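Speaker notes: Clutter, resets and the planner that wouldn't let go
February
By the Orkska tooling desk
14 shares | 2 comments

Right, morning everyone. (Wait for the door to shut.) I've got two things to get through, and the first is the one I've moaned about in the corridor, so sorry if you've heard it.

When we started on Prernasura the grasp planner lived in one process and the scene reset lived in another, and they didn't agree on when a run had ended. So the planner would happily carry on working out an approach to a vase that the reset had already put somewhere else! Took me ages to spot. I was blaming the collision meshes, then the gripper model, then myself.

What fixed it was dull. Every scene now gets a stamp, every plan carries the stamp it was made from, and the controller throws away any plan whose stamp is old. (Slow down here, people always want to write this bit down.)

Second thing, random scenes. We drop household bits into the simulator and let them settle, which means stuff ends up on its side, half over a table edge, or on the floor. We ran 900 of those overnight and 61 of them tripped the planner's timeout. Mostly thin things touching fat things – feathers, tissue, picture frames lying on each other. I'd love to say we've cracked it, but we've only made the log readable, so you can replay a bad scene from its seed with one command.

(Leave the last slide up for questions. Mention the Trurnside branch if there's time.)

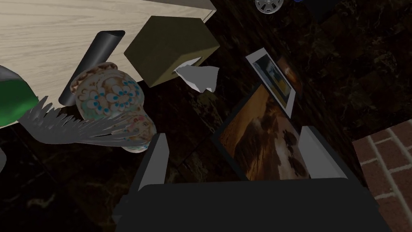 Tan asked whether an old stamp should stop the arm dead or let it finish the move it's on, and reckoned a dead stop would cause more trouble than it saved once there's something in the fingers.

Related
Seeds, logs and replaying a bad run
Notes on the Trurnside branch
Timeouts: how long should a planner think?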